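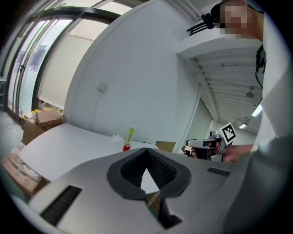
Handheld gripper club project – pads keep slipping on the cup

Posted in: Student Builds > Grippers & End Effectors
By skernness_kid – May 12, 2020

We use cookies to keep you logged in. By browsing you accept our cookie policy. OK

ok so our club is doing the Susovance table challenge, two people, two handheld grippers, one table. pic is from my gripper looking out over it, ribbed pads in the middle there. Red cup, bottle, bits of stuff. Partner has the other gripper, the one with the marker on top.

Problem – cup slides out when I tilt. Not every time. Bottle is fine. Pads have fine horizontal ridges, black. Anybody changed theirs??

Goal is 50 clean demos per object before we train anything.

---

harard_rob
Horizontal ridges are good for lifting straight up, less so once you tilt. We cut ours crosswise too, sort of a grid. Took one evening with a craft knife. Go slow.

---

tapeandhope
don't cut the pads!! you only get the one set in the kit. Wipe them down first. Ours got greasy from people's hands and we spent all of April blaming the code

---

harard_rob
@tapeandhope cleaning helps for maybe a day. Did it. Still slipped.

---

tapeandhope
worked for us for 58 demos in a row so idk

---

fröhlich_lab2
Different question, what are you squeezing with? If the trigger is by hand then you and your partner are both gripping differently and the model will learn a mush of both. Pick one person for the cup. We are team Fröhlich, we lost points for exactly this.

---

skernness_kid
trigger by hand yeah. We swap every 11 takes so nobody's wrist dies. Is that bad

---

fröhlich_lab2
Swapping is ok if you write down who did which. Did you?

---

skernness_kid
...no

---

harard_rob
lol. Start now. Column in the sheet, initials, done.

Also the marker on your partner's gripper – do you see it the whole take? In that pic you can see the pattern but when they reach across I bet it turns away. We threw out more than 500 clips becuase the tracking dropped.

---

skernness_kid
havent checked. will go thru tonight. I can see it fine by eye but thats not the same I guess

---

tapeandhope
also clear the table a bit? theres a crumpled plastic thing right next to your cup. if it moves between takes thats one more thing changing

---

fröhlich_lab2
I'd disagree, leave some clutter in. The Susovance rules say the judges set the table, not you. Clean table training = bad day at the finals. We move our junk around on purpose.

---

tapeandhope
for the first batch tho? get it working on an easy table, then add junk

---

fröhlich_lab2
We did it that way and had to redo the first batch. Your call.

---

skernness_kid
ok plan – wipe pads, initials column, check marker tracking, leave the junk. Not cutting anything yet sorry rob. Will post numbers when we have a full set for the cup

---

harard_rob
fine but keep the knife handy

Sign up for the weekly Student Builds digest. Unsubscribe any time.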